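Section 3: Opening the Tower and Replacing the Memory

Applies to: Wanasow 427 desktop tower
Last checked: 19/04/2021, Iker Segura

Read the whole section before you start. You will need a Phillips screwdriver, a grounding strap, a small dish for screws and the replacement memory stick in its bag. Section 2 covers backing up the drive. Do that first if the computer still starts.

3.1 Before opening the case

1. Shut the computer down from the operating system. Do not hold the power button to force it off unless the computer has stopped responding.

2. Set the switch on the power supply to O and pull the power cord from the back of the tower.

3. Disconnect the monitor, keyboard, network and audio cables. If there are several USB devices, put a piece of tape on each plug and write the port on it.

4. Press the front power button once with the cord out and hold it for a few seconds. A fan may twitch or a light may blink. Both are normal.

5. Move the tower to a firm, level work surface with good light. Carpet and bedding are not suitable.

CAUTION: Never open the power supply. It can hold a dangerous charge long after the cord is removed. There are no parts inside it that you can service.

3.2 Removing the side panel

1. Lay the tower on its side so that the removable panel faces up.

2. Take out the two screws at the rear edge of the panel and put them in the dish. They are coarser than the drive screws and the two kinds should be kept apart.

3. Slide the panel toward the rear until it stops, then lift it straight up. If it sticks, press down lightly near the middle while sliding.

4. Stand the panel somewhere it will not fall over. The inside edges are thin and can cut.

5. Put on the grounding strap and clip it to bare metal on the chassis. A painted surface will not do.
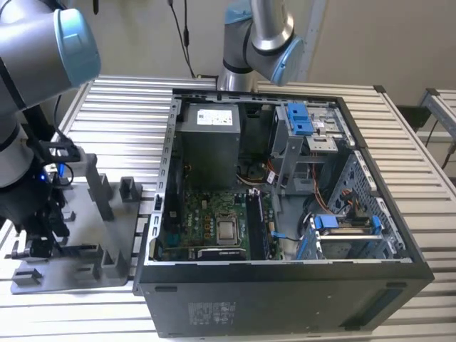

Take a minute to find the main parts before touching anything. With the panel off and the interior facing up, the power supply is easy to pick out as the dark gray box with the white specification label. The green motherboard carries the processor socket, held by a metal bracket, and the black memory slots are next to it. Leave the bracket closed for everything in this section. The blue latches on the drive cage and the blue tabs on the lower bay belong to the drives and are dealt with in Section 4. Orange and yellow wires cross the middle of the case toward the drive bays, so check where your sleeve and strap cord are each time you reach in.

Note: If there is a layer of dust over the board, clear it with short bursts of canned air, holding the can upright. Keep fan blades still with a finger while you do it. Do not use a household vacuum cleaner.

3.3 Removing the old memory stick

1. Write down which slot the stick is in, or take a photo. The slot numbers are printed on the board in small type.

2. Move any loose cable away from the slots. Do not unplug it. A thin cable can usually be tucked to one side and will stay there.

3. Press the clip at each end of the slot outward. The stick will rise slightly.

4. Hold the stick by its short edges and lift it straight out. Do not touch the gold contacts.

5. Place it in an antistatic bag. If you have no spare bag, open the new stick first and use that one.

3.4 Fitting the new memory stick

1. Check the label on the new stick against the parts list in Section 7. Sticks sold for the older Fondow tower are the same length but the notch is in a different position, and they will not seat.

2. Open both clips fully.

3. Line up the notch in the stick with the ridge in the slot. If they do not meet, turn the stick end for end.

4. Press down evenly with both thumbs until the clips close. This takes more force than most people expect – but the stick should go down level. If one end goes in and the other does not, take it out and begin again.

5. Look along the top edge of the stick. It should be parallel to the slot, with no gold showing.

CAUTION: Do not rock the stick from side to side to get it in. This can crack the slot, and a cracked slot means a new motherboard.

3.5 Closing up and testing

1. Check the dish. Only the panel screws should be in it.

2. Run your eye over every plug on the board and push home any that have worked loose. Make sure no cable lies against a fan.

3. Remove the strap, slide the panel forward into place and fit both screws. Finger-tight plus a quarter turn is enough.

4. Stand the tower upright, reconnect the cables and switch on.

5. The first start may take longer than usual, and the screen may stay dark for a short time. Wait three minutes before switching off.

If the computer beeps and shows no picture, switch off, unplug it and repeat 3.4. If it starts but reports too little memory, see error 700 in Section 8.

Corrections to this section go to Yến Vi at the Presham service desk. The next revision is due in May.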